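Prurnbridge Household Textiles Care Table

362 views · 4 comments · 11 shares

Maintainer: Fraser Jardine
Last revised: Friday, October 8, 2021

Contents

The table holds care instructions for household textiles, transcribed from sewn-in labels and from printed inserts. It has 572 rows. Each row is one article. Articles without a legible label were left out, apart from those listed in notes.txt.

Files

care.csv is the main table. symbols.csv maps the label symbols to the short codes used in care.csv. notes.txt holds remarks on single rows and is not machine readable. All files are UTF-8 with Unix line endings. The separator is a semicolon, as the fibre column contains commas.

Columns

id: integer, not reused after a row is deleted.
article: one of towel, cloth, sheet, pillowcase, curtain, other.
fibre: composition as printed, in the order printed. "Cotton rich" is kept as text and is not turned into a percentage.
wash_max: highest wash temperature in degrees Celsius. Empty if the label gives none. Hand wash only is coded HW.
tumble: 0, 1 or 2, following the dots in the dryer symbol. X means do not tumble dry.
iron: as tumble, with an upper value of 3.
bleach: Y, N or O (oxygen bleach only).
source: L for label, P for printed insert.

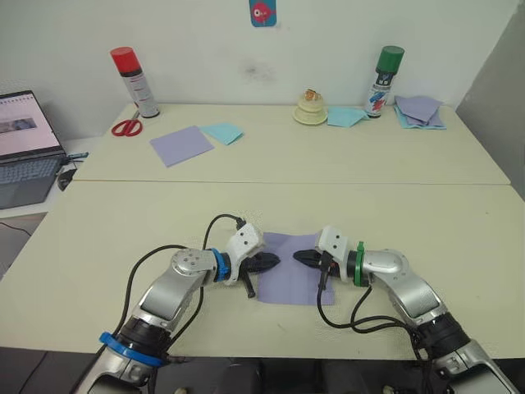 Where the label and the insert disagree, the label wins and the insert value goes in notes.txt. This affects the wash_max column more than any other. Rows with source P have no label value to compare against and should be filtered out if you need consistent provenance.

Colour is not recorded. An earlier draft had a colour column, but the names could not be matched between transcribers and it was dropped in August.

Splits

There is no official split. The Ivon scripts use 300 rows for checking and leave the rest alone. The row ids are in ivon_ids.txt. Results from the older MacRitchie list are not comparable, as that list held 361 rows and used a single code for both kinds of bleach.

Known problems

Dots in the iron symbol are easily misread on worn labels. Values marked with a question mark in notes.txt were read by one person only.

Curtain rows often lack a tumble value. Treat an empty field as unknown. Do not read it as X.

Loading

Plolteck versions before 4 read HW as a missing value. Set the wash_max column to text before import.

Corrections

Send the row id, the column and the value as printed. Corrections without an id will not be processed.

4 comments · Share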